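Flolel Dual-Arm Tabletop Cell
Setup, cable care and wrist camera service
Part group 3044

Overview

The Flolel cell is a two-arm tabletop station for handling light, irregular goods: stems, sprigs, soft packaging, cut fabric. It ships as a kit and is assembled on site by the customer or by a Fellbridge service agent. This page covers placement, cable dressing, camera mounting, gripper finger service and the routine checks. Software installation is covered on the controller page.

Supplied with the cell

Two arms with base plates and fasteners
Two parallel grippers, fitted
Two wrist camera modules with brackets
Wrist cable set, Narard pattern
Base cable set
One controller with power supply
Spare fingers, 4
Hex keys and a torque driver

The table, the overhead camera support and the part trays are ordered separately. The Zapata two-panel table is the standard choice and comes drilled for the base plates.

Placement

Set the table on a level floor and lock the feet before the arms are fitted. Join the two panels and check the seam with a straightedge. A step at the seam that can be felt with a fingernail is too high: thin stems catch on it when a finger drags them across. Correct it with the leveling screws under the center rail.

Bolt one arm at each short side. Leave the fasteners finger-tight until both arms have been moved by hand to full reach and back, then tighten in a cross pattern to the value on the base plate label.

The tray goes inside the working area of the arm that will use it. Mark its corners on the table once the position has been taught. A tray moved without reteaching is the most common reason for a missed pick after cleaning.

Cable dressing
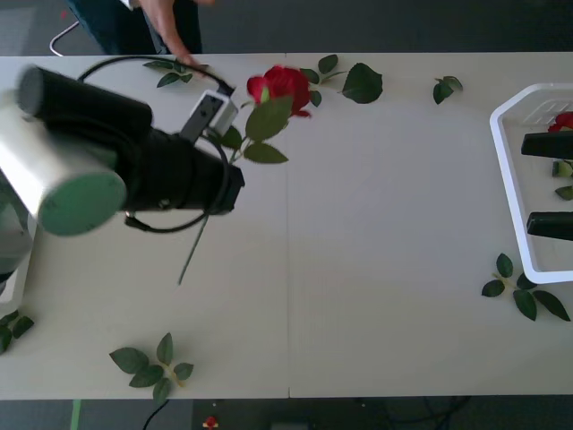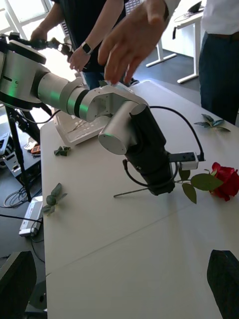
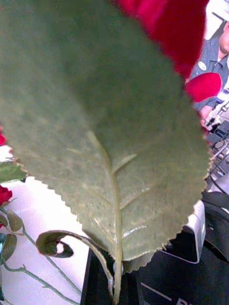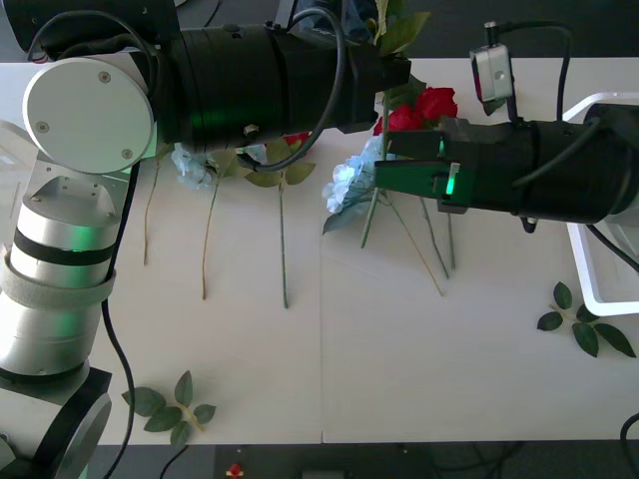 Wrist cables on this cell run outside the arm. An internal route would be tidier, but it would mean pulling the wrist apart to replace a lead, and the lead is the part that wears. The cable is left in a free loop at the wrist so that the last joint can turn without loading the connector. The loop should look like the one in the second picture, where it rises from the gripper body, arcs over and plugs into the white module on the side. A loop that lies flat against the gripper has no slack left for rotation. A loop much wider than the gripper body will sweep the table at low approach angles and pick up leaves.

To set the loop, turn the wrist to the middle of its travel with the arm powered down. Plug in the module, form the loop by hand, and fix the cable at the first clip behind the wrist. Turn the wrist slowly to both limits. The connector must stay still in its socket at both ends. If it rocks, release the clip, feed in more cable and repeat.

Farther back, the cable is held against the arm with fabric straps. Do not replace these with nylon ties. A tie pulled tight will mark the jacket, and the conductor tends to fail under the mark. Straps should be snug enough to stop the cable sliding and loose enough to turn with two fingers.

Cables on the floor should be brought to one side of the table and covered wherever people walk. Keep power and camera leads in separate runs up to the controller.

Moving an arm by hand

Release the joints from the controller menu and wait for the status light to change. Support the elbow before releasing; the arm will settle under its own weight if a payload is fitted. Larger moves are easier with two people, one at the shoulder and one at the gripper. Keep fingers clear of the gap between the elbow housing and the next link.

Wrist camera

The module is held by two screws through the bracket. Loosen both, set the angle so that the fingertips appear at the lower corners of the view, and tighten them evenly. Run the calibration routine after any change, including removal and refitting at the same angle.

Focus is fixed. Objects held very near the lens will be soft, and this is not a fault. If everything is soft at normal working height, clean the window with a dry lens cloth before ordering a replacement. Solvent wipes will haze it.

Dust from fabric leaves and dried plant material collects on the window faster than it does on the arm. Cells used for floral work should have the window cleaned at the start of each shift.

Gripper fingers

Fingers are supplied in matched pairs and should be changed as a pair. Open the gripper fully, power down, remove the outer screw and slide the finger forward off its rail. Wipe the rail dry. Do not oil it. Fit the new pair, close the gripper on a sheet of paper and pull. The paper should drag evenly along the full length of the contact face. If it slips at the tip, check for debris behind the finger.

Reset the closing force after a finger change. The default setting is meant for cartons and will crush a soft stem. Start low and raise it one step at a time until a single stem is held without rotating. A bundle needs its own setting, stored under a separate grip name.

Routine checks

Each shift: camera window, wrist loop, fingertips, tray position.
Each week: fabric straps, floor cable covers, emergency stop on both sides.
Every 3 months: base plate torque, panel seam, wrist cable jacket over its full length.

Replace a wrist cable at the first sign of cracking or a flattened spot. Intermittent loss of the camera picture while the wrist is turning is nearly always the cable. Swap it before opening the module.

Ordering

Wrist cable, finger pair, camera bracket, camera window and strap set are all stocked under part group 3044. State left or right arm for the bracket. The other items fit both. Arms with the earlier Narard connector need the adapter lead, listed separately, and the adapter must sit behind the first clip and never inside the loop.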